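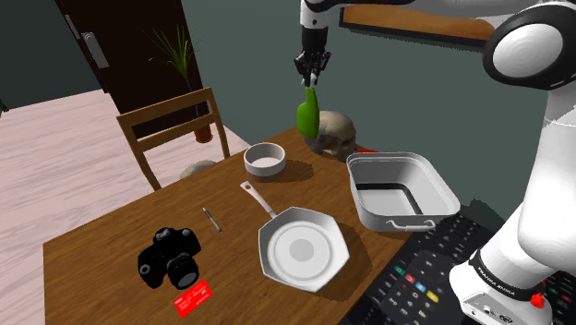
**mariann_b**
My nephew turned 7 in the fall and has been with us through kinship placement since then. His mom gets supervised visits at the Flenbridge center, 60 minutes every other week. He comes home and won't eat, won't talk. Should I ask the caseworker to cut the visits back?

**dmajor**
I wouldn't. I was in care for 2 years and the quiet after visits was me missing my dad. Fewer visits made it worse.

**Szu-yu C.**
Depends on the kid. Ours had nightmares until the judge paused contact. Keep a log first — dates, meals, sleep. The court will want it.

**dmajor**
A log, sure. But a pause is hard to undo once it's ordered.

**Szu-yu C.**
It was undone for us in May, with no trouble at all.

**zbiro**
Has anyone asked him? He should have a guardian ad litem. Call and ask for a home visit before the next hearing.

**mariann_b**
He has one, Ms. Martinelli. She's met him once. Hearing is 12th April.

**zbiro**
Then call her this week, and follow up in writing.

**mariann_b**
Left a message. I started the log tonight too. He ate half a sandwich.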